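# Out-of-hours care in Zostau

Out-of-hours care in Zostau covers the evenings, nights and early mornings when regular doctors' offices are closed. I've lived here most of my life, so I'll write this up the way I'd tell it to a new neighbor (with a few opinions thrown in, sorry!).

## How it works

You call the night line, a nurse picks up, and you get one of three things: advice over the phone, a slot at the Beneš clinic, or a doctor at your door. The home visits are run by Zirka, a small group practice that also does daytime work in the old town. Zirka has 44 doctors on its list, though only a few of them take nights – and I'd love to see that change. 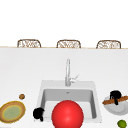 The nurse will ask for your address first and your symptoms second. I found that a bit cold the first time I called, but it means they can send someone even if the line drops. Have your medication list handy, and your insurance card too if you can find it.

## Area covered

Home visits reach all of Zostau and the hill village of Trorer, where 347 people live and where the road gets pretty bad in winter. Trorer was only added in April, after a petition with 200 signatures. Before that, folks up there had to drive down to the clinic themselves, fever and all.

The clinic sees walk-ins until midnight. After that you need to call ahead, and the side entrance is the one that's open. I always forget this and end up rattling the front door!

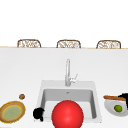 ## Costs

A night visit costs 74 crowns on top of the normal fee, and most insurance plans pay it back if the nurse sent the doctor out. Keep the slip. Phone advice is free, and children under six don't pay the extra charge at all.

## See also

- Pharmacies on night duty in Zostau
- Patient transport from Trorer
- Beneš clinic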